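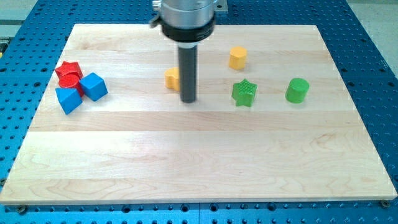 ### 3.2 Work surface and block arrangement

The choice of surface has received little attention in studies of how people describe the positions of small objects. Most published tasks use a printed mat, a tray, or a bare desk, and the surface is mentioned once and then dropped. We took more care over it, because in our pilot sessions at Kostham the speakers often used marks on the table to say where a block was. All sessions reported in this paper used a plain maple board laid flat on a blue table with a regular grid of round holes. The table extends past the board on all sides (Figure 1), so a speaker who wants to use the holes as a reference has to look away from the blocks to do it. Few did. The board itself is glued up from several strips of pale wood, and the seams between strips are faint enough that we did not expect them to matter. We return to this point in Section 3.4.

**Figure 1.** The maple board on the perforated table, with four blocks grouped on the left part of the board. The two metal fasteners near the bottom corners hold the board in place.

The board was kept in the same position for the whole study. In the pilot it was only resting on the table, and by the end of a long session it had shifted enough to make the measured positions unreliable. Once it was fastened down, the corner positions measured at the start and end of each day agreed to within 2 mm, and we treated the board as fixed from then on.

The blocks differ in shape and color. Shape and color were deliberately not matched one to one. The set includes a red star and a red cylinder, for example, so "the red one" is not enough when both are on the board. Speakers who began with color alone usually repaired the phrase before the listener had a chance to ask. The top faces have a fine texture, and a small number of speakers mentioned it ("the star with the rough top"), although it never helped to tell one block from another. We coded these mentions as redundant and kept them in the data.

Each trial began with the blocks either spread over the board or placed together in a tight group. We call these the *spread* and *cluster* layouts. In a cluster layout the blocks sit close enough that a speaker cannot easily point to one by naming an empty region of the board. The speaker has to relate it to its neighbors. Figure 1 shows a cluster layout on the left, with the star at the back and the red cylinder in front of it. Throughout the paper, "front" means the side of the board nearest the viewer in the figure, and "back" means the far side. This matters for coding, as discussed below.

### 3.3 Descriptions collected

We collected 2115 descriptions from 39 speakers. Of these, 1188 came from cluster layouts and the rest from spread layouts. The numbers are uneven because the cluster trials were easier to reset and more of them fit into a session. Each speaker saw both kinds of layout, in mixed order, and was told to say which block they meant so that another person could find it. There was no time limit and no limit on the number of words. Speakers were not told what kinds of words to use.

Recordings were transcribed by the second author and checked by Eamon Heffernan, who had not been present at the sessions. Where the two disagreed about a word, the audio was played again and the word was marked unclear if no agreement was reached. Unclear words were left out of the counts in Table 2, but the descriptions containing them were kept.

We followed the coding scheme of the Zillden block study with two changes. First, we split the category "next to" into "touching" and "near." The original scheme was written for widely spaced objects and did not need the difference, but speakers in our cluster trials made it often. Second, we added a category for descriptions that name a part of the board, such as "left side," "middle," or "bottom edge." A description could receive more than one code. "The red star, at the back, on the left" was coded for color, shape, neighbor-free position, and board region.

"Front" and "back" caused the most trouble. Some speakers used "front" for the side of the group closest to them, as we do. Others treated the group as something with a face of its own, and for them the front was whichever side the most noticeable block was on. In a few cases one speaker did both within a session. We coded the word as spoken and recorded the block it referred to in a separate column, so that either reading can be recovered.

### 3.4 Use of the board as a reference

The board was mentioned more in spread layouts than in cluster layouts, as expected. With the blocks far apart, "bottom left corner" was often enough, and many speakers said little else. In cluster layouts they tended to name the region once and then move to relations between blocks.

We had not planned to look at the wood itself, but several speakers used it. They said that a block was "on the line" or "just below the line," meaning a seam between two strips, or that it was beside "the dark streak." These mentions were more common late in a session, when the speaker had been looking at the same surface for some time. Listeners followed references to seams without much difficulty. References to grain and streaks went less well, and in most cases the speaker had to add a second phrase.

Gráinne Hanrahan suggested to us that a painted surface would have avoided the problem. We agree that it would, and the follow-up sessions planned at Grurham for January will use one for half of the trials. The Antoniadis measure of reference overlap, which we report in Section 4, treats seam and streak mentions as board references. Leaving them out does not change the direction of any result.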